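Okay, hi everyone, can you hear me in the back? Good. I'm talking about kitchen noise today - mostly how I learned to stop buying appliances with my eyes and start buying them with my ears.

(Wait for people to sit down.)

So, my apartment in Tristcombe. Open plan, hard floor, tall ceiling, and a kitchen that shares a wall with my neighbor Despina Xenos, who is lovely and also teaches piano at home. I moved in one December and within a week we knew each other's whole schedule. She knew when I had toast. I knew which student hadn't practiced!

I figured the big motors were the problem. The blender, the fan, the fridge. And sure, the blender is bad, but it runs for 60 seconds and then it's over. The stuff that drove us both nuts was little - cabinet doors, a drawer full of loose lids, chair legs, the clunk when something metal meets a stone counter.

(Play the drawer clip. Play it twice, people always laugh the second time.)

I asked Shengli Zhong about this, he does sound work for theaters, and he told me to go around the kitchen and touch everything. Handles, knobs, lids, anything that sticks out. Wiggle it, tap it, let go of it, listen. I felt pretty silly doing that at 7 in the morning, but you get a list very fast.
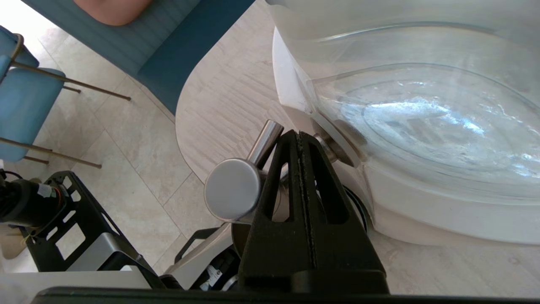
Metal handle on the side of a kitchen appliance.

Metal parts got their own page in my notebook. A part that's snug goes "tk" and stops. A part with a little play in it keeps talking. Most of my fixes were felt pads, a strip of cork under the toaster, and tightening screws I had ignored for 2 years.

(Pass the felt pads around. Get them back!)

Rugs next. I put one runner down between the sink and the stove and Despina texted me that same evening to ask if I was out of town. Best text I got all year.

If you rent, start with the runner and the pads. If you're redoing the whole room, talk about the wall before you talk about the countertop, please. I've seen people spend 2,000 on stone and then hang the cabinets straight on the shared wall with nothing behind them.

Okay - questions. Somebody always asks about dishwashers, so go ahead.

Comments (3)

Karppinen: Did the lid drawer tonight with an old dish towel. Huge difference.

Skanano: Does cork hold up near the stove? Mine gets crumbly.

Iniva: Please post the drawer clip, my husband doesn't believe me.

We use cookies to remember your settings. Accept | Manage choices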